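I met Lorenz Schnyder at the Flenholm workshop on a wet morning in March, and the first thing he did was hand me a hairnet. The second thing he did was apologize for the coffee (he was right to).

Lorenz has been running the kitting room for years. If you've never heard of kitting, don't feel bad, I hadn't either. Flenholm puts together play and craft boxes for preschools, and kitting is the part where somebody takes all the small pieces for one box and gets them into the right cup, bag or tray. It's fiddly. The big box, the one they call the Durnwood, has 43 pieces in it, and until last year every single one of them went in by hand.

"People think packing is lifting," Lorenz told me. "It's mostly picking up little things. Thumb and finger, thumb and finger, all day. By the afternoon you don't feel the tips anymore."

So they brought in an arm. They call it Ceritz, and I asked four different people where the name came from and got four different stories, so I'll leave that alone. It works at a bench at the end of the room, and the job it's being taught is the dullest one they have, picking up the small soft pieces.

I had pictured something out of a car plant, all sparks and yellow paint. What I got was a pair of black fingers going down to a white board, very slowly, and a room full of people carrying on with their own work. I stood there way longer than I meant to. It's weirdly hard to look away! 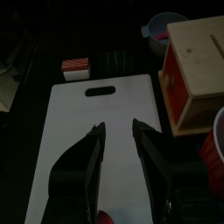
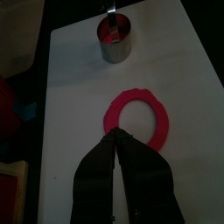
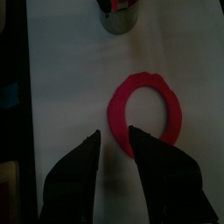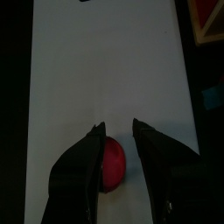

The gripper at the practice bench, working over the white surface with small red pieces.

"The rings are the worst," Lorenz said, when I asked what gives it trouble. "A block is easy. A block has sides. With a ring, where do you take hold? You and I don't think about it, we just grab it. Somebody here had to sit down and decide what a good grab is."

That somebody turned out to be most of the room. Before the arm did anything useful, the packers spent 3 weeks guiding it by hand through the pickups, over and over, and arguing about them. Do you take a ring across the middle or pinch one side of the band? Do you come straight down or lean in a little? One of the packers is left-handed and does the whole thing backwards from everybody else, and for a while they had two schools of thought and some fairly heated lunches.

"I had worked next to these people for years and never once asked them how they pick things up," Lorenz said. "Then suddenly it's all we talk about. They know so much. None of it was written down anywhere."

I wanted to know if people were scared of it. He didn't rush that one.

"Yes. Of course. The first week, one woman brought her things home from her locker, just in case. I told her she still had a job, and she said, 'Sure, that's what you'd say either way.' And she's right, it is what I'd say either way." He laughed, but not a lot. "So we put it on paper. No one leaves because of the arm. If somebody retires, we talk about it then."

She's still there, by the way. She does checking now, and she told me she likes it better on her hands and a bit less on her head. "Before, I could think about my garden," she said. "Now I have to pay attention." I've been chewing on that ever since. There's a kind of boring job that leaves your mind free, and when the machine takes the boring part, you don't automatically get something nicer back.

Lorenz hears that complaint too. They rotate more than they used to, and anybody who wants a day of plain old packing can put their name on the sheet by the door. The sheet fills up. He was surprised by that, and I think a little pleased.

And is it fast? No. On the day I visited, the best packer was miles ahead of it, and she knew it. "On a good day it gets through 50 cups before lunch," Lorenz said. "She does that before her first coffee." He isn't bothered. It doesn't have sore thumbs, he said, and it can have the rings all to itself as far as he's concerned.

There's a second bench planned, from a supplier called Xu, if the money comes through. This time the packers want a say in how high the table is and where the light goes – they've already been around the room with a tape measure. The first bench went in without anyone asking them, and Lorenz says that was his mistake and he's heard plenty about it.

On my way out I had a go at filling a cup myself. I dropped two rings on the floor and had to crawl under the table for one of them. The left-handed packer told me I was holding them wrong.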